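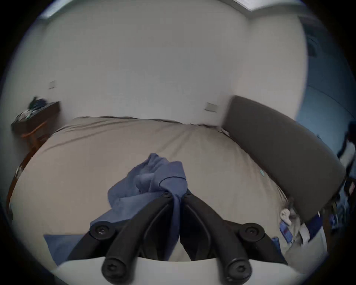

Brurkesus Residence Forum
Housekeeping Standards > Bedrooms and Linen
Thread: Order of work when changing a bed against a padded headboard
Replies: 4

Latifa Farouk (moderator)
Members are invited to comment on the draft bedroom procedure before it is adopted in September. The draft applies to the rooms with a gray upholstered headboard and beige fitted sheets. The proposed order is as follows.

1. Remove small personal items from the mattress and place them on the side table.
2. Take off the pillows and the blue bedding.
3. Smooth the fitted sheet from the headboard toward the foot.
4. Replace the blue bedding and square the corners.

Comments should refer to the step number. General remarks about the linen supplier belong in the Zavala thread.

linen_desk_39
I support steps 1 and 2 as written. Earphone cases and chargers left on a bed are easily rolled up in a sheet and sent to the laundry. Our desk recorded 15 such items last season, and two of them were never matched to a guest.

I cannot support step 3. Smoothing from the headboard pulls the elastic out from under the mattress on the side that is hardest to reach. The sheet should be anchored at the headboard, then drawn tight from the opposite side. Smoothing comes last.

Consuelo Casado
With respect to the previous comment, the direction of smoothing matters less than the fit. The current sheets are cut for a deeper mattress, and a sheet that is too large will gather again within the hour, whichever side one begins with. I have asked for the measurements of the Sovlow range, which has a shallower pocket. Until the sheets are replaced, I would ask that staff not be marked down for wrinkles.

I also note that step 2 does not say where the bedding is to go. In practice it is folded back over the near edge of the bed, and I consider this acceptable provided that it does not touch the floor. 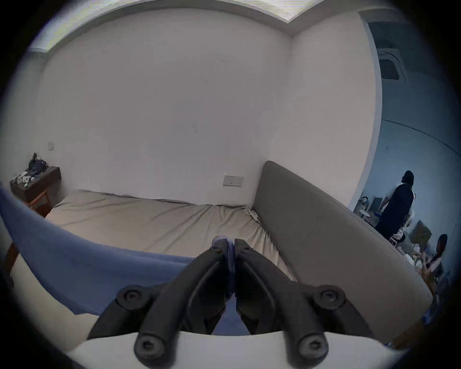

Re: Step 2, placement of bedding

room584
I disagree with Ms. Casado on this point. Bedding left over the edge hides the side of the mattress, and the corner beneath it is then tucked by feel. It should be removed completely and placed on a clean chair. Where the room has no chair, the Cleko linen cart may be used, with the lid closed.

May I also request a line on the wall behind the bed? Scuffs and dark marks on white paint should be reported at the time the bed is changed. They are not to be rubbed with a damp cloth, as this tends to leave a larger patch than the original mark.

Latifa Farouk (moderator)
Thank you for these comments. Step 3 will be revised to read: "Anchor the fitted sheet at the headboard, draw it tight from the opposite side, and smooth." The request concerning wall marks is accepted and will be added as step 5.

Step 2 remains open - both positions will go forward with the draft. Ms. Casado is asked to post the Sovlow measurements in this thread when they arrive.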